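Kendmont Robotics Club board > Build & Code > letter sort task, gripper misses

guswood_bolt
Posted Sun 10 July
ok so the color sort for the August demo. foam letters go on the plate that matches. we did 50 runs on friday and only 30 finished clean. flat letters fine, ones on their side = trouble. ideas??

servo_soup
is the script still the Szalai one from last year? that had the close height hard coded. check line 743 or near there, theres a comment in all caps

guswood_bolt
yep same one. found it. changed it, no runs since

tapeandzipties
I dont think its height. its the cable on the right wrist, loops way out. saw it drag a letter twice. re-tie before you touch code pls

servo_soup
disagree, cable wouldnt explain the left arm missing too. and left misses plenty

tapeandzipties
left misses becuase the start spots are random every time. Brodholm team uses a printed grid, we should too

guswood_bolt
no grid. rules say scattered. we lose points for a grid

mod_pancake
can someone post the setup so those of us at home can follow along

guswood_bolt

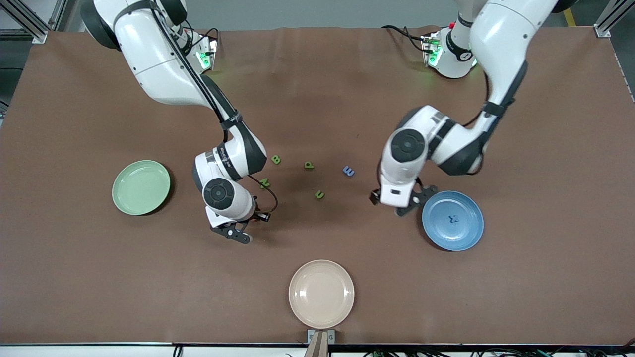
Left gripper by the blue plate, B P U N and E still out on the table.

tapeandzipties
see the loop?? right next to the N

servo_soup
fine the cable is bad. still say fix height first. look at the U, its on its side, thats your problem letter

mod_pancake
do both, seperately. 50 runs each and write down which letter failed. over half our old logs dont even say

guswood_bolt
ok cable first, then height. who has the small zip ties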